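Thu 25 September

Late, legs gone, writing this on the bus home before I forget half of it. Kirnasier away. Lost 2-1. Should have been a draw, should maybe have been a win if Keegan's header is six inches lower. Bus smells of Deep Heat and somebody's egg sandwich.

Start at the start. Got there 25 minutes before warmup because of the roadworks. Changing room tiny, one bench, no hooks on the far wall so all the bags in a heap. Roxana read the team out while we were still pulling socks up. 4-4-2 again. Me on the left, Keegan Carrier up top with Gumon, who hasn't scored since April and knows it. Dimaculangan in goal with his taped finger. I said are you OK with that and he said ask me at full time.

First ten minutes awful. Couldn't get out of our half. Their number 7 is quick, really quick, and he kept coming inside me instead of down the line, so I'm turning the whole time and he's gone. Corner, corner, free kick, corner. They scored from the fourth or fifth one. Near post flick, nobody on the back post, tap in. My man? Think it was my man. Roxana hasn't said anything yet which is worse.

After that we got better, no idea why. Ball on the ground more. Gumon dropped off and started getting it to feet and their center backs didn't want to follow him. Keegan had the header then, from my cross, best thing I did all night. Over. He lay there with his shirt over his face for what felt like a week.

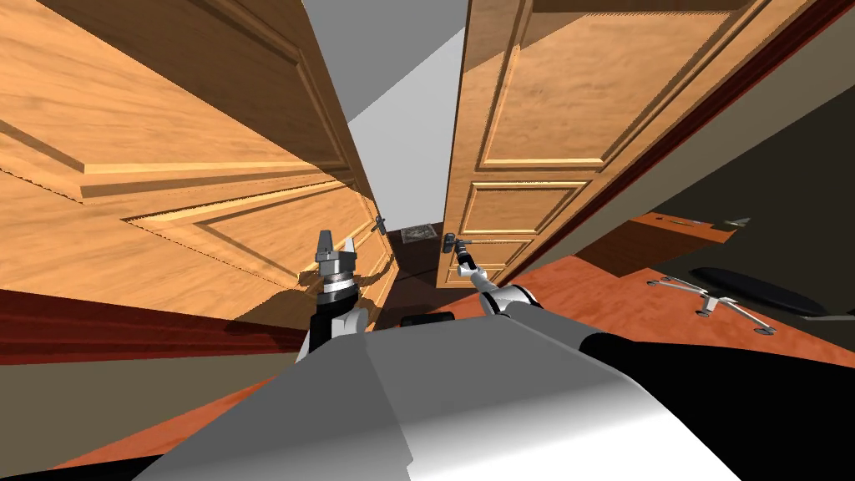

Half time, 1-0 down, oranges. Roxana Castaño does not shout. She got the whiteboard out and moved two magnets and said "you two, swap." So I went right and Okay fine, I hate the right, everything comes onto my wrong foot, but it did get me away from the 7. She also said press their left back because he only ever looks one way. She was dead on. First time we tried it he passed it straight to Gumon, who nearly fell over with surprise and hit it wide.

Equalizer on the hour. Long throw, scramble, Keegan's knee. He'll say shin. It was knee. Whole bench on the field, ref telling everyone to get back, me screaming at a corner flag. Love that feeling, nothing else like it, even when there's hardly anyone watching.

And there were people watching, for once. They announced the crowd over the speaker, 1083, and a cheer went up like it was a cup final. Most we've played in front of all season. Our place at Lokberg holds 3000 and I've never seen it a quarter full. Their end sang the entire second half, same song, still in my head now. You do run harder with noise. I was blowing at 70 minutes and found another sprint from somewhere.

Then the bit I don't want to write. We had them. Twenty minutes of us, really, them kicking it anywhere. I got in behind once, wrong foot as I said, should've squared it, shot instead. Keeper saved it with his legs. Gumon was standing there with his arms out, completely free. He didn't have a go at me, just turned round and jogged back. Would've preferred the yelling. Keep seeing it. Heads up, square it, 2-1, everybody home happy. How hard is that.
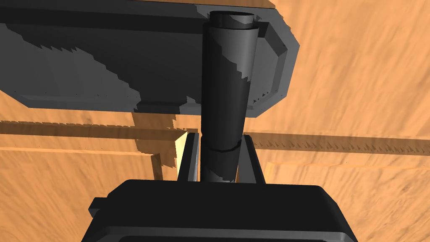 Their winner came five minutes from the end. Deflected. Dimaculangan was going the right way and it hit somebody's heel and went the other. Nothing he could do. He punched the post with the good hand, so now maybe that's two bad hands. He'd made three big saves before it as well, the one low to his left was ridiculous.

We put everyone forward after. Even Dimaculangan came up for the last corner. I took it and hit the first man. Of course I did. Whistle.

Shook hands. Their 7 came over and said good game and I beleive he meant it, seemed a nice kid. Told me he'd only come back from a knee injury a few weeks ago. Christ. What's he like fit.

Roxana on the bus steps, counted us on, said recovery tomorrow, easy jog and stretch, and nobody is to read the league table before Monday. Keegan had already read it out loud by the time we were out of the parking lot. We're down two places. Still nothing lost, it's early, four teams bunched up on the same points above us. But that's three away games now and one point out of them. At home we look like a different team. Somebody up front started a big argument about whether it's the traveling or the fields or just our heads. I think heads. Gumon thinks bus seats.

Things for me to work on, writing them so I can't pretend I forgot:

Right foot. Every session, before the others get there. Wall, both sides, no excuses.
Look up before the shot. LOOK UP.
Corners past the first man, how is this still on the list.
Stay goal side of my runner, stop watching the ball.
Eat properly before away games, half a banana isnt a meal.

Left ankle a bit puffy where I got stepped on, will ice it when I'm in. Boots need new laces, one snapped in the tunnel and I played the second half with a knot in it.

Asked Roxana if I'm staying on the right. She said "we'll see how you train." So that's a yes probably. Or a no. Mom texted for the score and I haven't answered, she'll only want to know if I wore the shin guards.

Next one's at home at least. Keegan asleep against the window with his mouth open, Dimaculangan has a bag of ice on each hand and can't scratch his nose. Battery on 7 percent. Nearly at the bridge. Stopping here, need to find my other shoe.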